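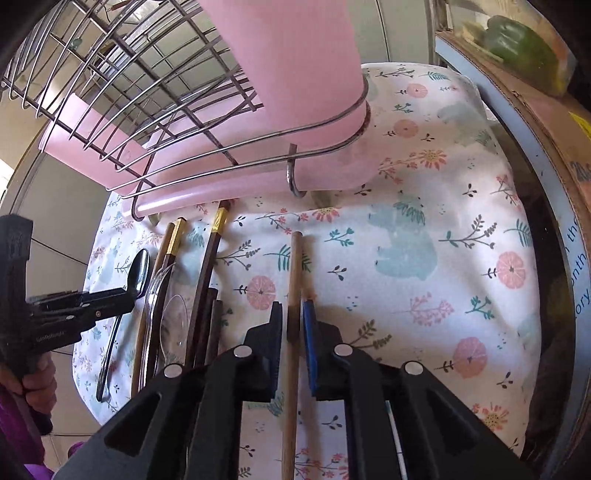 Fig. 1. Hand-held gripper closed on a wooden chopstick; second gripper to the left.

Week 4 handout: Reading a product sheet without being sold to
Module tutor: Hadiza Onyeka

The kit under review is the Barrera two-hand demonstration set, sold by Prenbridge. You get a pair of grippers, a charger, and a manual that thanks you for your purchase on four separate pages. List price is 345 pounds. The annual software plan is another 157, mentioned once, in grey.

Points from the lecture

1. "Handles everyday objects." Ask which. A chopstick is a fair test: slender, round and keen to roll. A mug with a nice big handle flatters everybody.

2. "Soft-touch jaws." In Fig. 1 these are the blue ribbed pads. The sheet gives no figure for how long they last, but it does give an order code for spares — draw your own conclusions.

3. "Ready for clutter." Compare the brochure's single cube on a white desk with the cutlery in Fig. 1, where a fork lies across two chopsticks and there is a clear plastic spoon next to it. Clear plastic is where many vision systems go to be humbled.

4. Support. Trudside repairs the kit under contract. Read clause 9 before you drop anything.

For the seminar

Bring one page comparing Barrera with the Ilby set (922 pounds, plan included). Work out the cost over three years for both. Adjectives taken from either brochure will be returned to you circled.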